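Home | News | Classes | Kitchen Hire | Contact

Monday, April 27, 2026
By the Fostden newsletter desk
Filed under: Food & Kitchen

Small ovens, big batches - notes from the spring baking weeks

Quick one this month, the June program is already late to the printer and the phone keeps going.

Spring baking weeks are done. 86 places filled, a waiting list for the flatbread evening, and we ran out of rye flour twice. Second time was our own fault. The Pundby mill delivers on Thursdays only and we ordered on a Friday. So the last rye class was half spelt. People seemed fine with it, a few asked for the recipe (it's on the board by the door, copy it down, please don't take the sheet).

Most of the questions were about countertop ovens. Can you bake a proper loaf in one? Yes, mostly. Smaller loaf, lower rack, and give it a good long preheat, longer than the light tells you. They lose heat fast when the door opens so don't keep checking. Every minute or two is way too much. 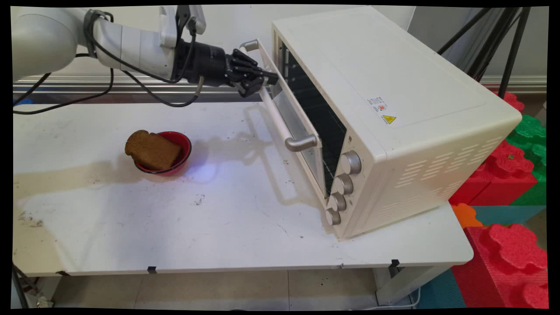 Top browning too early is the other complaint. Loose foil over the loaf for the last third, keep it well away from the elements. Or drop the temperature a little and bake longer. Write down what you did - every small oven runs differently and you will not remember in a week. A cheap oven thermometer helps more than a new tin.

Rolls are easier than loaves. Start there. Make them all the same size, leave gaps, turn the tray halfway. The cardamom ones from week two do well in a small oven, the seeded ones less so, the seeds catch.

Pizza - a few of you asked. Thin base, metal tray heated up first, not too much sauce. Don't expect a restaurant crust. Still a good supper.

Crumbs. Clean the tray out once it has cooled, before the next bake and not after the smoke starts. Same goes for cheese drips. Unplug first. No water near the elements, a damp cloth is plenty for the rest. Baked-on spots come off with a baking soda paste left on over night, then wiped, then wiped agian.

Boards and worktops get asked about too. Scrape the dough off dry, then wash. Hot water on raw dough just makes glue. Any board with a groove needs a brush run along it, flour sits in there and goes hard.
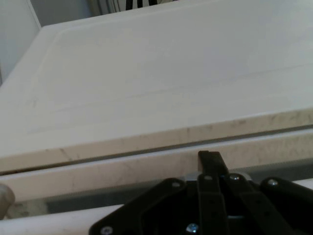 What's on in June

Flatbreads, repeat of the full one. 32 places, waiting list gets first pick.

Sourdough for beginners, two evenings. Bring a jar with a lid. Starter provided, or bring your own if it's still alive.

Honkanen Bakery morning - early start, a look round the bakehouse and then coffee. Closed shoes and hair tied back.

Booking is through Zalteo again, same login as last year. If it says full it is full, calling us won't change that. Sorry. Cancelations go back on the list the same day, so worth a look in the evening.

Still wanted: loaf tins, any size, no rust. Box is in the hall.

News | Classes | Kitchen Hire | Back to top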